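Chapter 10
Knitted Fabrics: The Cloth We Live In

Pull gently at the sleeve of whatever you are wearing. If it gives and then springs back, the chances are good that you are wearing a knit, and you are in for a treat, for this chapter is all about how a single yarn can become a cloth that moves with you.

In Chapter 9 we looked at weaving, where two sets of yarns cross at right angles. Knitting works quite differently. The yarn is bent into a row of loops, and each new row is drawn through the one before. Every loop has a little slack in it — and that slack is where the stretch comes from! Look at a piece of plain jersey through a hand lens and you will find neat columns of V shapes on one side and rows of small bumps on the other. The columns are called wales and the rows are called courses. Learn these two words now, as you will meet them on almost every page that follows.
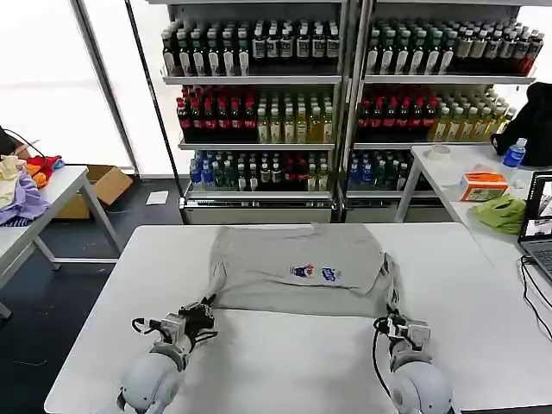
Jersey has its faults, of course. Cut a strip across it and the edge rolls up like a scroll, which has driven many a beginner to despair. A dropped loop can run down a whole wale and leave a ladder. Rib and interlock fabrics behave far better at the edges, and in Section 10.3 you will knit small samples of all three and see the difference for yourself.

We shall follow one order through the chapter, placed with the Jakesow mill for 1526 metres of cloth. The buyer, a small sportswear firm called Telero, wants a fabric weighing 124 grams per square metre. Is that light or heavy? How fine must the yarn be? And what happens to the length after the first wash? By the end you will be able to work out all of this with a ruler, a set of scales and a bit of patience.

Before you start

Find an old sock you no longer need, a pin and a hand lens. Keep your woven samples from Chapter 9 close by, too — you will want to pull both kinds of cloth about and compare them.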